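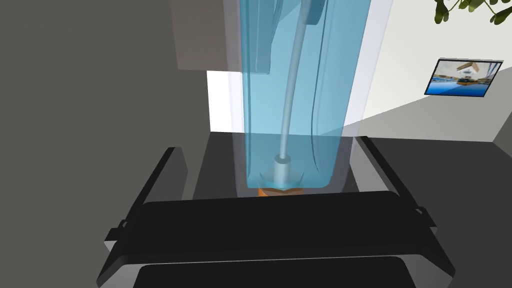

Hoher Behälter, hellblau und durchscheinend

Von: Cecilia Nutsugah
An: Teeliste Norkaldale
Datum: 13. Dezember
Betreff: Re: Kalk, Haut auf dem Schwarztee, Wasser allgemein

Hallo Adom, hallo Liste,

> Adom Ametepe schrieb:
> seit dem Umzug nach Pimormont habe ich auf jedem Schwarztee
> eine braune Haut, die am Tassenrand hängen bleibt. Mit demselben
> Tee gab es das vorher nicht. Der Wasserkocher ist nach zwei
> Wochen weiß. Lohnt sich eine Filterkanne, oder soll ich gleich
> Wasser in Flaschen kaufen? Und muss ich beim Grüntee etwas
> anders machen? Im Moment schmeckt er nach gar nichts.

die Haut kommt vom Kalk. Calcium und Hydrogencarbonat reagieren an der Oberfläche mit Stoffen aus dem Tee, und je härter das Wasser ist, desto dicker wird der Film. Gesundheitlich ist das egal, es sieht nur unschön aus und der Tee wirkt stumpf.

Schau zuerst beim Wasserversorger nach der Härte, die Werte stehen meistens auf der Internetseite. Teststreifen aus der Apotheke gehen auch. In der Nordstadt von Norkaldale haben wir mittelhartes Wasser, da reicht mir bei kräftigen Assams das Leitungswasser. Für Darjeeling filtere ich.

Zur Kanne: Sie senkt vor allem die Karbonathärte, und darum geht es beim Tee. Die Kartusche muss regelmäßig gewechselt werden, bei hartem Wasser früher, als auf der Packung steht. Das gefilterte Wasser am selben Tag verbrauchen und die Kanne nicht in die Sonne stellen. Wenn die Haut wiederkommt, ist die Kartusche fällig.

Flaschenwasser habe ich einen Winter lang geschleppt und dann aufgegeben. Falls du es probieren willst, nimm stilles mit wenig Hydrogencarbonat. Viele stille Wasser sind härter als das aus dem Hahn — also Etikett lesen.

Zum Grüntee: Meinen Sencha gieße ich mit 70 Grad auf, 3 g auf 280 ml. Der zweite Aufguss braucht bei mir nur 30 Sekunden. Wenn er mit gefiltertem Wasser immer noch nach nichts schmeckt, liegt es eher am Alter. Wann hast du die Tüte aufgemacht?

Den Wasserkocher entkalke ich mit Zitronensäure, kalt angesetzt. Heiß kann sich Calciumcitrat bilden, und das geht schlecht wieder ab. Danach zweimal mit klarem Wasser auskochen.

Noch etwas anderes: Die Sammelbestellung bei Tetteh ist noch offen. Bisher fehlen mir die Mengen für den Oolong. Bitte direkt an mich, nicht über die Liste.

Viele Grüße
Cecilia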